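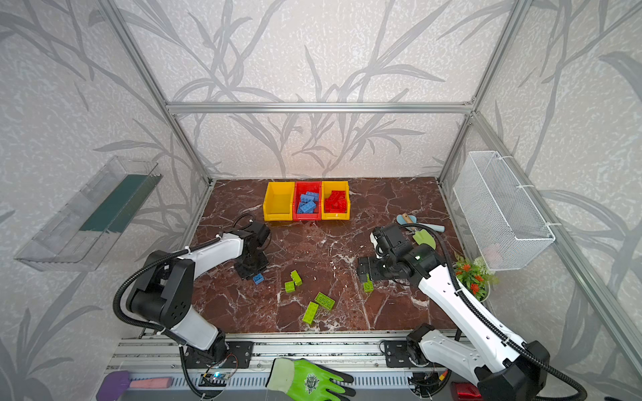

Blue in the red bin, red in the yellow bin on the right, green still out on the marble.

Flora Aitken
May 15, 2019

Thread on sorting toy bricks by colour, as a few people asked after my post in April about the hall cupboard.

The bricks are for the toy library in Emholm. They go out in drawstring bags and come back in whatever the family had handy. By the end of a school term the colours are all mixed and there's usually a bit of biscuit in there.

First thing I do is spread a small heap on a flat, hard surface. Not the whole tub. When I tip out the whole tub I end up pushing bricks around for an hour and finding nothing.

Hard surface matters more than I thought it would. I used to do it on the carpet and the small pieces sank in. On stone or a bench top they slide, so you can sweep a few across with the side of your hand.

The downside is that brown marble with white veins is a busy thing to look at. Lime green shows up on it very well. Blue is fine. Our dark brown bricks vanish, so those get done on a tea towel.

Bins: plastic, the stackable kind with the open, sloped front. Three in a row along the back. I like being able to see what's in each one without picking it up.

Yes, the bin colours don't match the brick colours. Blue bricks in the red bin, red bricks in a yellow bin. Miklós Jakab has already written to me about this.

My answer to Miklós is that those are the colours the shop had. Zomier sells them singly and they had yellow and red left. Blue was on back order and I wasn't going to wait for a bin.

It also doesn't slow you down as much as you'd expect. After the first handful you stop reading the bin and go by what's already in it. A red bin with a pile of blue bricks in it is the blue bin.

If you're sorting with little kids, though, I would match them or stick a brick to the front with tape. My niece put red in red for ten minutes and was very firm with me about it.

Order I do it in: the colour there's most of goes first, the fiddly leftovers last. Our green ones are always last. They come from a different set and the shapes are all over the place, long ones, short ones, a few odd ones I can't name.

You will always find one stray from a colour you thought you'd finished. Leave it where it is until the end and do the strays together. Jumping back and forth is what makes it take all afternoon.

Don't stack or line them up as you go. A heap in the bin is fine. They're going straight into a bag.

Don't fill the bins to the top either. The front edge is low, and once the pile reaches it the bricks start coming out onto the floor. I empty mine into the bags well before that.

Someone asked how many are in a bag. The big bag is 295 and the small one is 167. We weigh them on the kitchen scales now. Counting them by hand took almost 70 minutes the one time I tried it.

Someone else asked about washing. Warm water, dish soap, a mesh bag, then out on a towel overnight. Sort after, when they're dry. Wet bricks stick to each other and to you.

Chewed ones get pulled out. Tosh (kelpie, old enough to know better) is responsible for some of those but by no means all. You can tell the dog's from the toddlers' by the depth.

Bricks from other brands that nearly fit go in an ice cream tub on the shelf. The preschool at Cenamlow takes them for gluing, so please don't bin them if you're local.

If you have any of our bags at home, returns are at the side door, mornings only. Loose bricks in a shopping bag are fine. I'd rather have them mixed up than not have them.

Also after 2 more drawstring bags, large, any colour. Message me if you've got one spare.

Replying to Miklós: no, I'm not swapping the bins over. If blue ones come back in at Zomier I'll have a look.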